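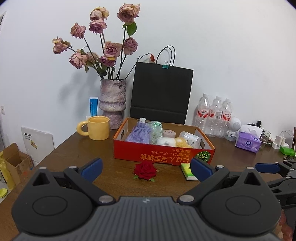

Teaching by Demonstration

July 2023
By Nobuhle Mabaso

14 shares | 3 comments

Teaching by demonstration is a way of giving a robot a new task by showing it the task. A person performs the movements, the movements are recorded, and a control program is fitted to the recordings. The method is also called programming by demonstration or imitation learning, although the second term is often kept for the fitting step alone.

Methods

There are three common ways to record a demonstration. In hand guiding, the person takes hold of the robot arm and moves it through the task while its joints are set to give way. The joint angles are saved directly, so nothing has to be converted later. Heavy arms are tiring to guide, and the person's hands often block the view of the robot's own camera.

In remote control, the person stands or sits apart from the robot and drives it with a second arm, a joystick or a pair of tracked hand controls. Two-armed tasks such as folding a cloth or opening a bag are usually recorded this way. New operators tend to move slowly at first, and the pauses end up in the data unless they are trimmed.

In the third method no robot is present. The person carries a gripper of the same general shape as the one on the robot, with a camera fixed to it, and does the work with that. A tabletop holding a vase of dried roses, a mug, water bottles, tissues and a box tray of small items gives plenty of material for such a session. Soft things like a drawstring pouch need a different grip from a ceramic mug, and a rose has to be taken by the stem. Finger pads are commonly made of rubber or another material that does not slip.

Recording a session

A session is divided into episodes. Each episode starts with the gripper open and away from the objects and ends when the object has been released. Between episodes the objects are moved, so that the program does not learn one fixed layout. Failed grasps are marked and either dropped or kept in a separate set.

The number of episodes needed depends on the task. Placing one object in a tray may take 200. The Griklow set, recorded by Efe Fashola and Alcides Assunção at the Trevemden workshop, has 1301 episodes of household sorting and was reduced to 900 after checking. Most of the rejected episodes had lost tracking, usually when the gripper was turned toward a blank wall.

Limits

A program trained on demonstrations copies the habits of the person who gave them. If every mug was picked up by the handle from the left, a mug facing the other way may be missed. Sipho Ntuli's notes on the Demutside trials recommend at least two demonstrators per task, one of them left-handed.

Force is also hard to record. A camera shows where the fingers are but gives little sign of how hard they press, and thin plastic or paper can be crushed by a gripper that follows the right path. Some hand-held tools carry a pressure sensor in the finger for this purpose.

See also: Hand guiding; Remote operation; Grippers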